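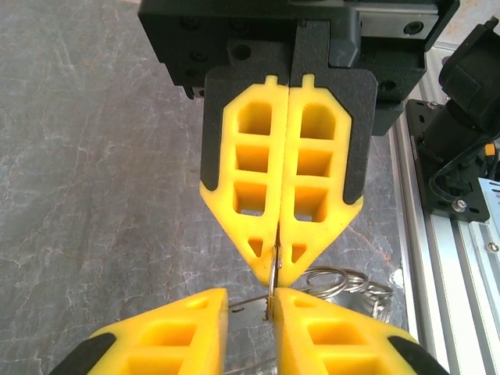 Two-arm key test begins at Zerham workshop

The automation group at Zerham has started a comparison of soft and rigid fingers for small metal parts, and the first object on the list is a bunch of keys and rings. The work began in February and will continue until each finger type has made 2,000 attempts.

The task sounds easy. One gripper holds the rings, the other comes from the opposite side, and the object must go from one to the other without falling on the table. For a person it takes a second. For two arms it is a difficult moment, as both grippers must be closed on the same small object for a short time, and neither of them may pull.

"With a box or a bottle you have much space for error," said Žofie Zelenák, who leads the tests. "With a split ring you have a wire and some air. If the fingers meet a little too high, they close on the air."

The yellow fingers used in the present round have rectangular openings along their length and a small triangular one near the point. They were made in the workshop to a drawing by Bartosz Wróbel, and colleagues have simply called the design the Wróbel finger. The openings let the finger bend a little when it presses on something hard. The first version had no openings, and according to Mr Wróbel it was too stiff for thin objects. When the two tips did not meet exactly, the wire slid out at the side.

Against it stands the Dritis finger, a plain rigid model with a rubber pad, which the group has used for boxes and bottles for two years. It holds stronger, but it is wider at the tip. In the handover this matters, because the second gripper needs a place to take hold, and a wide tip covers most of the ring.

By the middle of the month the group had recorded 2,045 handovers with the Wróbel finger, slightly more than planned, as one afternoon series was left running over the lunch break. The Dritis series is not finished, and Ms Zelenák did not want to give a success rate for either finger before both are complete. She said only that the two designs fail in different ways. The rigid finger usually loses the object at the first grasp. The softer one usually picks it up, but sometimes does not let go in time, and a ring stays hooked on the tip when the arm moves back.

A second question is the camera. Each series is recorded with a small camera close to the gripper, so that the fingertips are always in view, and also with a fixed camera above the table. Zarmeena Bhutto, who prepares the recordings, prefers the near camera for this task. From above, she explained, the housing of the gripper hides the contact point exactly when it becomes interesting. Shiny rings are a problem for both cameras. They reflect the lamps, and the software can take a bright spot for an edge. The group tried a softer light for one series of 32 handovers and will repeat this with the Dritis finger before deciding if the lamps should be changed.

The controller is the same for all series. It is called Skarkel, and it was written at Zerham for an earlier project with a single arm. Mieczysław Nowicki had to extend it for the second arm, and he described this as the longest part of the preparation. The two arms now share one clock, and the giving gripper opens only after the receiving gripper reports that it is closed. In his opinion the waiting time between these two signals is still too long. He has shortened it twice already, and after the second change the number of drops went up, so he went back one step.

Keys were chosen at the request of Imelda Evangelista, who is responsible for the sorting line where the new fingers may later be used. Many parts on that line are flat, thin or looped, and they arrive tangled. She visited the workshop in the morning, watched a part of the Wróbel series and asked if the fingers could also separate two rings that hang together. The answer for the moment was no. A test of this kind has been added to the end of the plan.

The next objects will be a hinge, a short chain and a paper clip. The tips of the yellow fingers will be checked for wear after each of them, and a spare set is ready. Results for both finger types will be shown at the open afternoon of the workshop, which starts at 2 pm in the assembly room. The date will be given on the notice board.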